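Inicio | Catálogo | Proyectos | Contacto

Informe de avance a la Fundación Masson: antología Jindthorpe

El manuscrito tiene ya casi 600 páginas. Marcelle Riviere entregó 41 relatos; 4 siguen en corrección. La imprenta Iltex pide los archivos en noviembre. Falta pagar 2 ilustraciones.

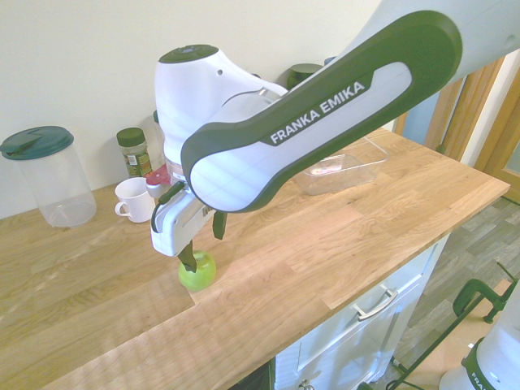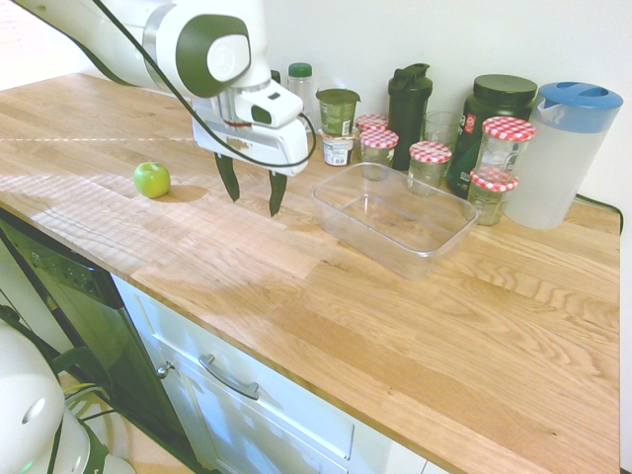

Manzana verde sobre la encimera, en ambas fotos.

Última actualización: 2019-04-09

Comentarios
Capucine Picard: ¿Habrá edición de bolsillo?
Lector_sur: Espero el tomo.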